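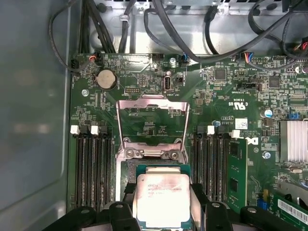

Search this site
Search for: Search

Number 61

July 25, 2019
by Cheon Records

My aunt had the good table, so that was where we made the sleeves. It had come out of the old hotel in Delville when the hotel closed, and it was long enough that you could lay out wet prints from one end to the other and still have a corner left over for the coffee and whatever she had baked, and she always had baked something, even in the middle of summer with every window open and the fan going.

There were four of us in Jidside then, if you counted my cousin, who played the bass when he wasn't working and the tambourine when he was tired. We had recorded nine songs in the back of a feed store in Stusbridge over one long October, with blankets nailed up on the walls, and we had spent everything we had on getting them pressed. I mean everything. The boxes came on a pallet, plain black records in plain white paper, and when the driver asked where we wanted them I realized that not one of us had thought about what they would be wearing when they went out into the world.

"Well, you can't sell them in their underwear," said my aunt, who had come out onto the porch in her apron to see what the truck wanted.

She was a bookbinder, or had been, back when the county still sent its ledgers out to be bound. In the shed behind her house there was a hand press built in 1934, green once and now mostly the color of old pennies, and she had been waiting for years for somebody in the family to take an interest in it. I had not taken an interest. I want to be fair about that. I was twenty-three and I thought a record sleeve was a thing that came from wherever records came from, and if she hadn't taken me by the elbow and walked me across the wet grass that same evening, I suppose we would have bought cardboard mailers and written on them with a marker.

We made 600. It took all that summer and a good piece of the fall. She cut the boards and I glued the cloth over them, a blue cloth she had bought by the bolt from a closing-down sale and never found a use for, and my cousin pulled the press because he had the shoulders for it. The drummer, who was afraid of glue, folded the lyric sheets. The picture on the front was a heron, which my aunt had carved from a block of pear wood without asking us, and when she showed it to us we all said how nice it was in the polite voices you use for a sweater. By August I couldn't imagine the record without it. I used to see that heron when I shut my eyes.

You talk, when your hands are busy. I learned more about my family over that table than I had at all the Christmases put together. I learned that my grandfather had played the cornet in the Delville town band and been asked to leave it, and that there were two stories about why. I learned that my aunt had been engaged once, to a man who tuned pianos, and that she had called it off because he couldn't sit through a song without wincing. "It was all right in church," she said, running her bone folder down a crease, "but he did it at my mother's birthday." She didn't seem sorry. She passed me the next board and told me I was being stingy with the paste.

The numbers were her idea too. She wrote them inside the back cover in pencil, very small, in the hand she had used for the ledgers, and she did it at the end of each day when the light came in low and yellow across the floor. I asked her why pencil. She said that ink was for people who were sure.

I didn't keep one. I know how that sounds! I was going to, of course, I had it in my head that I would take the very last one, and then we played the fair at Stusbridge and sold out of what we had in the van, and a woman at the edge of the field had driven more than 30 miles and had the money folded up in her hand, and my cousin looked at me and I went and got my own copy from under the front seat. She was so pleased. She held it against her coat with both arms, the way you carry a cat. I thought there would always be another one somewhere, under a bed or at the bottom of a box.

The band went on for two more years and then it stopped, in the ordinary way, with babies and a job out of state. My aunt went on living in the house and baking for whoever came by, and when she died we sold the press to a school, and the table went to my cousin, who has the only dining room in the family that could hold it.

So that was how things stood last spring, when I was in a secondhand shop on a street I'd never been down before, killing an hour while they put new tires on my car. I wasn't looking for anything. I went through the records the way you do, with two fingers, not really reading, past the Christmas albums and the polkas and the man with the pan flute, and then my fingers stopped before I did. They knew the cloth. I stood there with my hand in the bin, and I'll admit I was a little frightened to pull it up.

It was faded along the spine and somebody had set a cup on it at some point, so that the heron was standing in a brown ring like a small pond. The corners were still tight. I had turned those corners, or she had, and I honestly could not tell you which, though I looked for a long time. Inside the back cover, in pencil, it said 61.

The boy at the counter turned it over and looked for a price and couldn't find one. He asked if I knew anything about it. I opened my mouth to tell him, the table and the shed and the pear wood and the piano tuner, and behind me there was a lady waiting with a lamp, so I said it was a local band.

"Any good?" he said.

"The bass player was often tired," I said, and he charged me four dollars.

I drove to my cousin's that night instead of going home, on my new tires, with the record on the seat beside me and the belt fastened across it. He was in the yard when I pulled in, fighting with a hose. I held it up to the windshield and he put the hose down, still running, and came around to my side of the car with his shoes full of water. He took it from me through the window and opened the back cover first.

Then he smelled it, which I had already done twice at stop lights, and he said it was still the same paste, and did I want to come in, they were just about to eat.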